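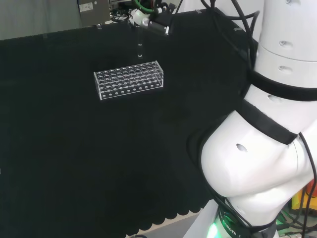 Handling the Routine: An Interview with Huiling Liang

Huiling Liang joined the Lurkalcombe laboratory as a bench technician and now serves as its head of sample services. For the past year she has overseen the introduction of robot arms into a department where tubes had always been racked, moved and sorted by hand. She spoke with the staff bulletin in August 2025 about the change and its effect on the people she supervises.

The department receives 1,802 tubes in a typical week. Before the project began, each one was handled several times by a technician. "People outside the laboratory imagine that the work is mostly analysis," Ms. Liang said. "For many of my staff, most of the day was spent picking up a tube and putting it in a hole. They did it very well, and they went home with sore wrists."

The proposal to automate part of this work came from the department itself. Fares Saab, a senior technician, prepared the first paper after a review of absences linked to repetitive strain. Management agreed to a trial under the name Utel, and two arms were approved.

Ms. Liang described the early months as slow. Placing a glass tube upright into a rack is a small movement for a trained hand, but an arm must have the position of the rack and the angle of the tube set correctly. "A technician feels the edge of the hole and corrects without thinking," she said. "We had to put that into words, and we found that we had never done so before. Fares spent a good part of October simply watching his colleagues and writing down what they did."

Clear racks presented a particular difficulty, as their edges and holes can be hard to distinguish under bright overhead light. The team tried several table coverings and lighting arrangements and kept notes on each. Those notes now form part of the training file for new staff.

Asked whether the project had caused concern about jobs, Ms. Liang answered directly. "Yes, it did, and we should have spoken to people sooner. The first meeting was held after the equipment had been ordered. Several of my colleagues felt the decision had been made without them, and they were right to say so."

Following that meeting, the laboratory gave a written commitment that no position in the department would be removed as a result of the trial. Dalal Obeidat, who represents technical staff, took part in drafting it. She remains cautious. "The commitment covers the trial," Ms. Obeidat said. "Members want to know what comes afterward, and they want to know who will be paid for the additional skills they are learning. Those discussions are still open."

Job descriptions have already begun to change. Technicians on the Moussa team, which handles incoming samples, now take turns supervising the arms, checking placements and recording faults. The fault log contained 741 entries when Ms. Liang last reviewed it, most of them minor. Each entry is read by a technician before any setting is altered.

Ebenezer Adjei has worked on the bench longer than anyone else in the team. He said that he prefers the new rotation but misses some aspects of the old routine. "When four of us were racking together, we talked," Mr. Adjei said. "You learned a great deal that way, about the work and about each other. Now one person watches the arm and the others are in different rooms. I have asked for a shared hour in the morning, and we are going to try it."

Ms. Liang supports the request. She also intends to keep manual racking in the training program for all new technicians. "If the arm stops, the samples still have to be processed," she said. "I want every person here to be able to sit down and do the work by hand."

The trial is scheduled to run for 52 weeks. A report on its results will be shared with staff before it is submitted to management, an order of events that Ms. Liang said she had insisted upon. Comments from technical staff may be sent to her office or to Ms. Obeidat.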